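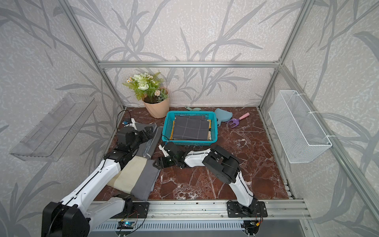 Alfie Dunmore reckons Zikell will have these in every laundromat by January, and he told the whole open day so. I've heard that sort of thing before. Two arms, a few cloths and a teal basket make a pleasant little stage, and I stood at it longer than I meant to. But my mum's linen cupboard has fitted sheets in it, and odd socks, and a dog that sleeps on the towels. I asked what happens when somebody bumps the basket and was handed a brochure with a colour chart. The chart said 2,000 folds. It didn't say how many had to be done again by a person. Until Zikell prints that number beside the other one, I'll keep my 15 dollars for the coin machines.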